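Notebook, bench 2 -- April

Dye stability, continued

Still not convinced by the Stivar beet powder. The supplier sheet says the color holds in plain tap water "for weeks." Whose tap water? Ours comes out hard enough to fur a kettle, and the first batch had gone from pink to a sort of weak tea by the time I got back from lunch. I'm calling that a fail until somebody shows me otherwise.

Recipe as used: 2 g powder, 200 ml water, 40 minutes on the sill. Filtered through paper, which took forever.

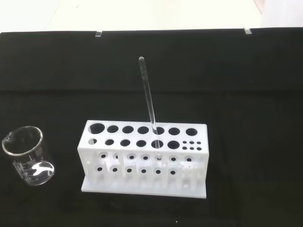 The Nygård powder did better, but I don't trust the comparison. It had been sitting in the cupboard with the lid half on, and the label says Drureo where the invoice says Durero. Typo, probably. Or two different products, in which case half of last month's notes are worthless. Have written to ask. Not holding my breath.

Also: the pH strips. The same sample gave me 5 and then 6 within a minute. I've used strips from this tub for all the earlier entries, so read those with a grain of salt.

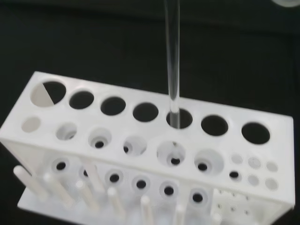 Vinegar test

A spoonful of white vinegar brought some of the pink back in the Stivar. Everyone gets excited about this. To me it says the color was never stable in the first place -- it just likes acid, as beet color is known to. It won't help anyone who wants to dye a wool sock and then wash it.

Heat is the bigger problem. At 57 C the Nygård browned too, only slower. The sheet is silent on heat, funny enough.

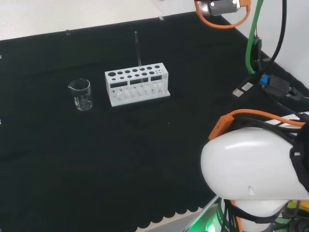
Rack, rod and small beaker on the black cloth.

To do: repeat both with bottled water, same sill, same paper. New strips. No more color calls by eye after dark, the ceiling light makes everything look orange. If Stivar still fades, drop it and go back to onion skins, which at least are free.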